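Handle With Rules

A small group of robot builders set out to agree on how a machine should pick things up in a home. The result is 17 pages long, and most of it covers the moments before and after the grip.

The hard part of writing a rule for a robot hand is deciding where the rule starts. Does it start when the fingers touch an object? When the arm begins to move? When a person walks into the room? The group behind the Gemby guide to household handling spent most of its first winter on that question, and the answer it settled on is plain enough to fit on one line. The rules start when the motors have power.

Gemby is a voluntary guide. It carries no legal weight, and a company that ignores it will not be fined. It was drafted by engineers from two firms, Fidside and Pravstead, that build light robot arms for use in kitchens, bedrooms and workshops. Both firms had been working from safety rules written for factories, where the floor is marked, the parts are all alike and everyone near the machine has had training. A home has none of that. The lighting changes, the table is rarely where it was yesterday, and the thing to be picked up may be a sheet of card, a sock or a full glass.

The first draft tried to list objects. It had 211 entries, each with a suggested grip force and speed, and it was dropped within weeks. Any list long enough to be useful was too long for anyone to follow, and every test session turned up something that was not on it. The second draft sorted objects by how they behave when squeezed. There are now four groups: rigid, soft, thin and unknown. Anything the robot cannot place in the first three goes into the fourth, and the fourth has the strictest limits.

Thin objects get the longest section. A flat piece held by its faces can turn between the fingertips if the pads are worn or do not line up, and it can bend if the fingers close too far. The guide asks for three things. The pads must meet the object at the same time, as near as the controls allow. The fingers must stop on contact and then add force in steps. And the arm must hold still for a moment after the grip closes, so that the system can check whether the object has shifted before it is carried anywhere.

That pause has been the most argued-over line in the whole document. It slows everything down. Over a run of nearly 500 picks it adds up to real time, and one early reader asked for it to be made optional. The authors kept it for thin and unknown objects and dropped it for rigid ones.

Fingertip pads get a page of their own. They should be looked at before each session and changed after 1,000 grips, or sooner if the surface is shiny or torn. The count has to be logged by the machine itself. Pads from different batches should not be mixed on one hand – a small point, but one that both firms had learned the slow way.

Backgrounds are covered too, which surprised some readers. The guide says that a robot tested only against a bare, flat backdrop has not been tested for a home. Cloth with folds, printed patterns, lettering and see-through plastic all make it harder for a vision system to find the edge of an object. Test rooms are supposed to include some of each, and to change them between runs.
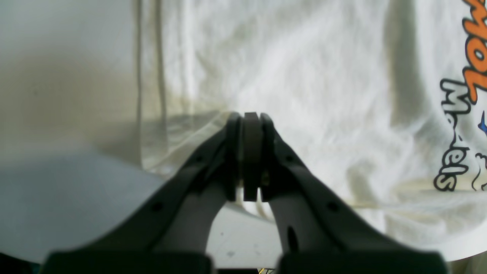
A thin, flat object held upright between two fingertip pads, with wrinkled white cloth behind.

Then there is the matter of letting go. Factory rules say little about it, because a part usually drops into a fixture made for it. The Gemby text says a robot should never release an object on a loss of power if the object is above table height. The fingers have to stay shut until a person opens them by hand, and the release has to work without tools. Pravstead had to redesign a joint to meet that one. Fidside already had a lever in place but moved it to the outside of the wrist, where it can be reached without putting a hand between the fingers.

Record keeping takes up the last two pages. Every failed grip is to be logged with the object group, the force and the view from the wrist camera. Successful grips can be sampled. Where the work is done in someone's home, the camera record must be kept only as long as it is needed, and the people living there must be able to have it erased.

The guide was put out for comment on Thursday, July 12, 2018, and the first outside trial is set for a shared workshop in Ham in September. Comments received before then will go into the second edition, along with a section on wet objects that is still only half written.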